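Finding a Coroner's Inquest in the Draltodport County Records

Inquest papers before 1900 are filed by case number, and the name index covers only part of them. Work through the steps in order.

1. Get the month of death. A burial register or newspaper notice is enough. If the notice is dated early in May, check April as well.

2. Open the Gandale index. It lists 3512 inquests by surname of the deceased. Search spelling variants one at a time, as the index does not match partial names.

3. Write down the case number and the box number. Boxes up to 1138 are kept in the main reading room. Higher numbers are in off-site storage and must be ordered before 10 a.m. for use the next morning.

4. Wash and fully dry your hands before handling loose papers. Gloves are not used for paper items. Repeat after handling leather bindings, which leave a red powder on the skin.
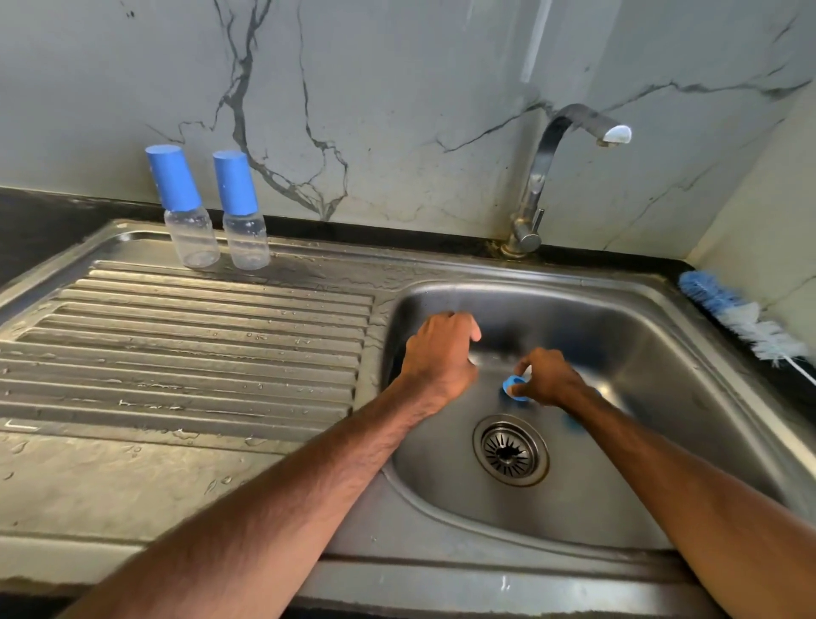 Both hands in the basin of a stainless steel sink.

5. Read the verdict sheet first. It gives the jury's finding and the names of the jurors. Witness statements follow, usually in the order they were taken.

6. If the finding names a suspect, check the criminal docket for the next two court terms. An inquest finding did not always lead to a charge.

7. Cite the series, box and case number, for example: Inquests, box 1000, case 1659. Page numbers were added later and differ between the originals and the Tang microfilm.

Scans ordered through Druvex are delivered as one file per case. Blank backs are left out.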